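The Casting Vote

The budget for the district of Hornis ran to 1159 pages, and Danjuma Adeyemi had read 200 of them by the time the car came for him.

He took the rest along in two carrier bags. The driver put them on the front seat and did up the belt round them so the warning light would stop.

"Is it today?" the driver asked.

"Tonight. If they finish talking."

The road into Unach was slow. A lorry had shed gravel by the bridge and men were shovelling it back. Danjuma opened the volume on water and drainage and found page 211, where someone in the finance office had stuck a yellow note. The note said "Haruna again".

Haruna was a village of one street. It had asked for a pumping station in every budget for nine years, and in every budget the station had been put in at the start and taken out at the end. The cost was always small enough to lose. This year the money had been moved to the Nuleck road, and the Nuleck road was what the governing side needed to keep its three rural members.

He read the page twice and closed the book.

The council sat at two. He was the deputy chair, and the chair had gone into hospital with his gallbladder, so Danjuma had the high seat and the bell. He had no speech to make. He called the names and watched the clock, and when a member went over time he rang.

At five the leader of the majority came up the side steps and crouched by his chair.

"It's going to be level," she said. "Peters won't come across."

"Did you offer him anything?"

"A roundabout."

"And what did he say?"

"He said he's got a roundabout."
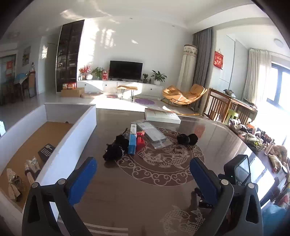 They broke for forty minutes. There was rice in the members' room and a tray of oranges. Danjuma took a plate to the window and ate standing up. Two people from the opposition came over, one after the other, and told him the same thing in different words, that a chair ought to vote for things to stay as they were. He said he knew the rule. The second one said it was a custom and that a custom was stronger.

His phone had four messages on it. Three were from the party. The fourth was from his sister, who wanted to know if he still had her ladder.

He wrote back that he did.

The vote was called at ten past nine. The clerk read the names out in her usual voice and marked them with a pencil. When she had finished she went down the column again, then turned the sheet so he could see it. It was level.

"The chair has the casting vote," she said.

The gallery was nearly full. A man in a work jacket had his arms on the rail. Danjuma thought he might be from Haruna, but he might have been from anywhere.

"If I vote against," Danjuma said to the clerk, keeping his voice down, "when does it come back?"

"March."

"And staff are paid until then?"

"Until the end of January. After that you'd need an emergency order."

"Who signs that?"

"The chair does."

He looked at the bags by his feet. One of the handles had torn on the steps.

"Against," he said, and she wrote it down.

The noise started on the left and went round the room. He rang the bell and waited, then rang it again. When he could be heard he asked the clerk for the next item, and she told him it was the parking charges.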